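# Culleo crossword word list

Hi! I'm the person who looks after this list, and I've been adding to it on and off for longer than I'd like to admit.

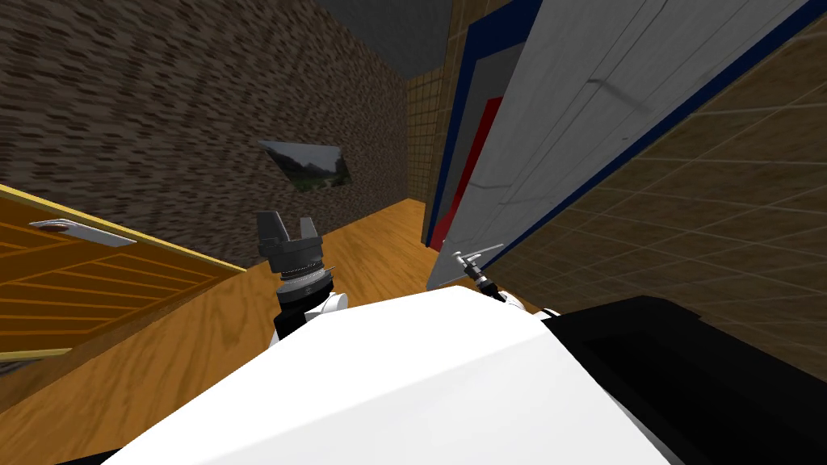

It started as a text file on my old laptop where I kept words I wanted to use in puzzles, and then Shirley Wainwright asked for a copy, and then her puzzle group in Vorkdale wanted one too, so I cleaned it up and put it here. It's plain English words and short phrases with a score next to each one. Load it into whatever grid filler you like.

## What's in a line

One entry per line, word first, then a semicolon, then the score:

```
OATMEAL;60
TAKEANAP;55
ESNE;5
```

No spaces, no hyphens, all caps. Entries run from 3 letters up to 15, because I only make daily-size grids. If you make the big Sunday ones you'll need to bring your own long stuff (sorry!).

## Scores

Higher is better. These are my taste and nothing more, so please fight with them.

- **50 and up:** I'm happy to see it in a grid
- **30 to 49:** fine, but I'd try a refill first
- **12 to 29:** only if it's holding a great corner together
- **under 12:** kept so your software knows it exists

I'm hard on partials and Roman numerals. I'm way too soft on food, and Shirley has told me so more than once. She had a go at the whole bread section last August and knocked NAAN down 15 points, which still stings a little.

## Files

- `culleo.txt` is the main list
- `culleo-short.txt` has words of up to 6 letters
- `maybe.txt` is a pile of roughly 120 entries I can't make up my mind on
- `khattak.py` takes out duplicates and sorts everything A to Z

Run the script like this:

```
python khattak.py culleo.txt
```

It writes over the file you give it! Make a copy first. I lost an evening of scoring that way.

## Known problems

Plurals are patchy. I added a lot of them by hand and got bored somewhere in the Ps. British spellings are in there too, mostly with low scores, but a few snuck through with good ones (GREY is staying put, I like it). The Bemeo filler chokes on blank lines at the end of a file, so delete those if it complains.

## Sending me words

Open an issue with the word and the score you'd give it. A clue helps me see how you'd use it, though you don't have to write one. I won't take slurs, even with a score of zero.

Last cleanup: 18/04/2021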